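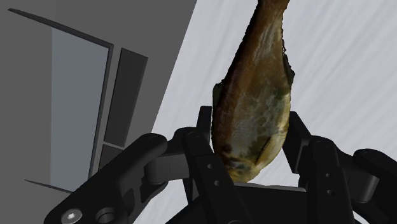
Oskari Tuominen
Lecturer in Inland Fisheries

Chapter 4
Reading the Age of a Lake

4.1 Why we begin with the water and not with the catch

In February, when the ice on Lake Nellow is thick enough to carry a car, the people of Golitz drill their holes in the same bay where their grandparents did it. If you ask them how the fishing is, they will tell you that it was better before. This answer is given in every lake district I have visited, and a student of fisheries must learn to take it seriously and also to test it. The present chapter gives the first tools for such testing.

A lake is not a fixed thing. From the day it is formed, it receives soil, leaves and dissolved minerals from the land around it. Slowly it becomes shallower and richer in food. We call a lake with little plant food oligotrophic, and a lake with much plant food eutrophic. Between these two stands the mesotrophic lake, and most of the lakes in this book belong there. The words come from Greek and they look difficult, but the student will use them so often that they soon become easy.

The change from poor to rich water can take thousands of years. It can also take one human life, if farm fields or a town send their waste into the lake. In the older books the first case is called natural aging. The second is called cultural eutrophication, and it is the subject of Section 4.3.

4.2 What the fish can tell us

Different fish ask for different water. Whitefish and trout need cold water with plenty of oxygen, also in late summer. Perch are less strict. Bream, roach and tench do well in warm, cloudy water with a soft bottom, and tench can stay alive with so little oxygen that other fish would die. Therefore a list of the species in a lake is already a kind of measurement, even when we have no instruments with us.

Let us take Lake Nellow again. The old fishing book of the Ahonen family, which I was kindly allowed to read, has 2642 entries. On the first pages whitefish is written almost every day. After 30 years the bream appears, at first with a question mark beside it, as if the writer was not certain of the name. Later the question mark is gone, and whitefish is noted only in the deep part near Kudo Point.

From such a record we should not conclude too much. The family may have changed their nets or the places where they set them. Before the student goes on to the oxygen curves in the next section, please draw a simple outline of a lake 20 meters deep, mark where the sunlight reaches, and write down where you would expect each of the species named above to spend the month of August. Keep the drawing. We will return to it at the end of the chapter.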